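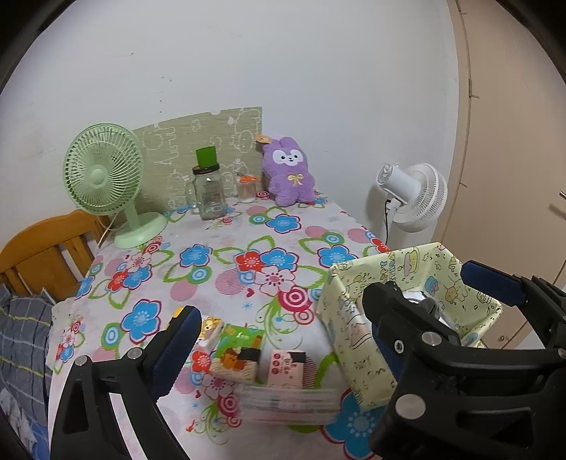

Phone records and the Kimby arrests

The arrest of two men in Kimby on 7th May has put the county's rules on cell-site warrants back in front of the public safety board. The men are charged with aiding an escape and with supplying a vehicle to a person they knew to be in flight. Both deny the charges. The escapee, who walked away from a medical transport outside the Jurnell work camp, was back in custody before they were picked up.

According to the charging papers, deputies found the pair through a tower search. A tower search asks the carrier for every handset that connected to a given mast in a given window of time. In this case the window was 10 minutes and the return listed 320 handsets. Deputies then compared the list with the camp's log of approved visitor numbers and got one match. The second man was identified from calls made to that number.

The warrant was signed by a duty magistrate under the emergency procedure. That procedure lets a deputy apply by phone, with the written statement to follow the next business day. The statement in the Kimby file was lodged on time, but it names the wrong mast. The defense says the error voids the search. The prosecutor's office says the carrier was given the correct mast by phone and that the written form was a copying mistake. A hearing on the point is listed for September.

Rosimeire Prado, who represents the first defendant, has also asked what became of the other numbers. County policy says that records not tied to a suspect must be sealed once charges are filed and destroyed at the end of the case. It does not say who checks. The sheriff's office told the board that the full list is held on the Candex records system, where access is limited to the case team and each login is recorded. The access log has been requested and will be reviewed in closed session.

The board has two changes in draft. The first would require a written statement before a carrier is contacted in any search likely to return more than 100 handsets – the emergency procedure would remain for smaller searches. The second would set a fixed date for destroying unrelated records. The sheriff's office supports the second and opposes the first, citing the Tavares Road search, which returned 800 handsets and was completed overnight.

Written comments on both drafts can be left at the county clerk's office or sent by mail. Comments on the Kimby case itself will not be accepted while it is before the court.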